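Home — Topics — Ask — Members — Log in

Is it worth paying for "insured" shipping on small stuff?

Guðlaug Bach
I sell used clothes and bags online and Fodel keeps pushing its insurance add-on. I paid for it on nearly 430 parcels last year and claimed twice. Both refused — "inadequate packaging." Is it a racket?

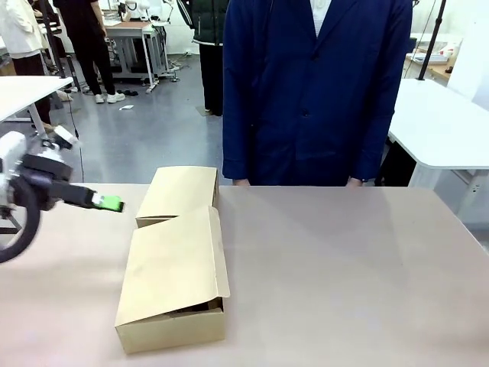
Kári Arnardóttir
Mostly, yes. Read the exclusions. Mine left out anything secondhand without a receipt, so what was I insuring? 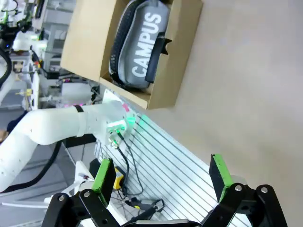
I quit paying in March and put the money in a jar. The jar is ahead.

Oddur Ásgeirsdóttir
A jar is fine until something expensive goes missing. I'd still be wary of "inadequate packaging," a phrase that can mean whatever they like.

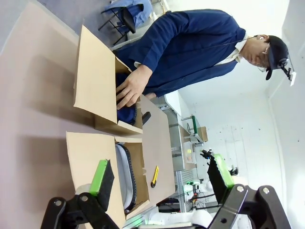 Ask Fodel for the packing standard in writing before you appeal. I doubt they'll send one. Something soft like that navy fabric item in the open carton can't shatter, so make them say what the damage was.

Related
Bundgaard lost my parcel
Fliritz refund times
Can I reuse old boxes?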